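Skukon sucht Teilnehmende für Vergleichsmessung zur Probenlagerung

Stand: 10.4.21

Skukon organisiert im Projekt Prelov eine Vergleichsmessung zur Lagerstabilität wässriger Bodenextrakte. Gesucht werden Prüflabore, die Nitrat und Ammonium routinemäßig photometrisch bestimmen. Eine Akkreditierung ist keine Voraussetzung, eine dokumentierte Verfahrensvalidierung dagegen schon.

Ablauf

Jedes Labor erhält acht Proben in verschlossenen Röhrchen sowie einen Blindwert. Die Proben sind nach Eingang dunkel und bei 4 °C zu lagern und in Doppelbestimmung zu messen. Abweichungen von der Lagertemperatur sind im Protokoll zu vermerken — auch kurzzeitige.

Röhrchen sind stehend aufzubewahren. Gestelle stellt das teilnehmende Labor. Transparente Kunststoffgestelle sind zulässig, sofern der Lagerort selbst lichtdicht ist.
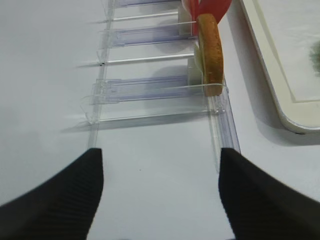

Voraussetzungen

Photometer mit gültigem Kalibriernachweis
Kühllagerung mit Temperaturaufzeichnung
Benennung einer fachlich verantwortlichen Person

Leistungen

Die Teilnahme ist kostenfrei. Der Versand der Proben erfolgt durch Bunthorpe. Die Ergebnisse werden anonymisiert ausgewertet; jedes Labor erhält seine z-Scores und den Abschlussbericht.

Anmeldung

Schriftlich an Skukon, Kennziffer 3023, bis Ende Oktober. Die Zahl der Plätze ist auf 92 begrenzt — maßgeblich ist der Eingang der vollständigen Unterlagen.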